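Ticket: Comments and newsletter sign-up on the celebrity politics pages
Opened by: Indira Pisharody
Status: Closed
February 2023

Hi Timo, me again, sorry! The piece on the singer Yae Sugiyama and her row with the Remard town council went up this morning and the comments are in a right state. Readers who post get the little "thank you" note, then their comment turns up under the old Valente interview instead. I've had 21 emails already and two of them were quite rude.

What I've tried so far: logged out and back in, cleared the cache, republished the story with a new headline. The headline changed fine, the comments didn't budge.

Update, after lunch. Natália had a look and spotted that both stories have the same short address, because I copied the Valente page to save time setting up the new one (my fault, I do it constantly). I've given the Sugiyama piece its own address. New comments now land in the right place – hooray – but the old ones are still stuck on Valente, and people there are asking why everyone is suddenly cross about a council car park.

Update. Timo moved the old comments across in batches of 1000. The first batch went over with the wrong times on it, so he pulled it back and ran it again. All 3000 are on the right story now and I've checked the first few pages by eye. One reader's reply is sitting above the comment it replies to, but I can live with that.

Still open when I left my desk: the sign-up box at the foot of the page was sending people to the Stusodstead edition. Timo says it's the same copied setting and he's changed it. I signed up with my own address and got the Remard welcome email, so that looks right to me.

Could we please have a warning when somebody copies a live page? I'll ask for that in a separate ticket. Thanks both, happy for this one to be closed.
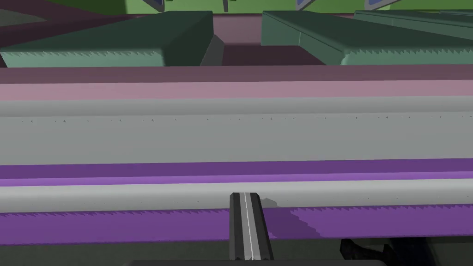 Attachment 1: simulated view, grey rod over a purple surface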